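**Standing pipe** (also *upright*, or in Grellmont *the tall one*) is a length of rigid white plastic pipe held vertical, usually by a threaded fitting at or near its foot. It's among the least admired items in household plumbing and one of the more argued over.

## Thread and fitting

The fitting is turned by hand until it stops, then a little further by people who will regret it. External ridges give the fingers something to hold. Cross-threading is common and is generally blamed on the pipe.

The Gurnik pattern, sold in Grellmont from one August onward, came in 106 listed sizes. The 1st catalogue ran to 876 entries, of which 100 were washers.

## Stands

A long pipe on a narrow fitting leans. Moulded plastic stands were introduced to discourage this, and take up more of the bench than the pipe ever did. Nekmont stands are ribbed for stiffness, though owners mostly report that the ribs collect grit.

## Assembly

The usual advice is to support the pipe at two heights, high for plumb and low for the thread. 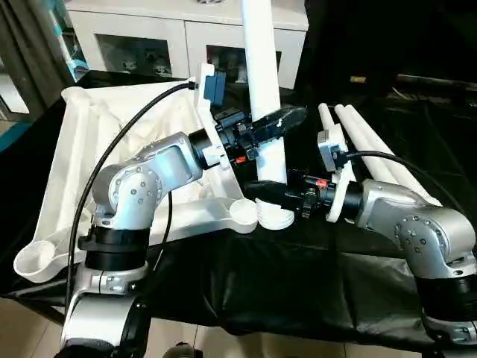
*White pipe gripped at two heights, with its threaded fitting and a moulded stand.*

## See also

- Elbow (plumbing)
- Thread tape
- Trịnh coupling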